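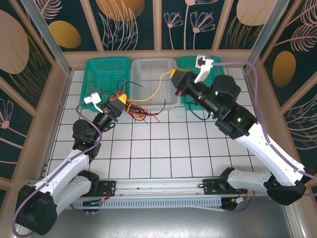 Home | Reviews | Bench Notes | Back Issues | Subscribe

Filed under: Kit on Test, Two-Arm Setups

Sorting wires with the Drandach pair

I've had the Drandach two-arm kit on loan since the start of May and I keep getting asked whether it's worth the money, so let's have it out. The price is £3000 for both arms, the rail they bolt to and the software, plus another £323 if you want the enclosed cell with the tiled floor. I'd say get the cell (I didn't think I'd be typing that a month ago!) as the grout lines are ever so handy when you're trying to put a basket back exactly where it was before lunch.

My test job is wires. Red, black and yellow hook-up wire, all in one horrible knot, to be pulled apart and dropped into baskets. I picked it because it's the chore I hate most, and also because most kits get shown off with nice square blocks, and blocks tell you next to nothing. Wire sags, it springs, it hangs over the rim of the basket and drags its friends along with it.

So how did it do? Over the month I logged 758 pulls, and the black wire came away far more easily than the yellow. I've no idea why. Malou Bisgaard, who runs the Droklow workshop and lent me a bench, reckons the yellow stuff is a softer grade, and she's handled a lot more of it than I have. What works best is letting the left arm hang on to the bundle while the right one goes in for a loose end. Ask both to pull at once and you get a tighter knot, faster.

The yellow-tipped fingers are very good. I had the Cekider grippers last year and they'd let go of thin wire if you so much as looked at them, whereas these hang on. Spare tips are £34 a set, which made me wince a bit, but I'm still on my first.

Grumbles, then. The gripper cables run along the outside of the arms and I'd love them tucked away, as I spend half my life checking they've enough slack. The manual is dreadful (page after page on mounting the rail, one paragraph on calibration). And support only answers before ten in the morning, my time, so plan your disasters accordingly.

If you've already got a Yakubu controller it will talk to the arms, though you lose the nice teach mode, and for me that was half the fun. I've got the kit for another fortnight and I'm moving on to ribbon cable next, so send me your settings if you've tried it.

We use cookies to remember your reading preferences. Accept | Manage settings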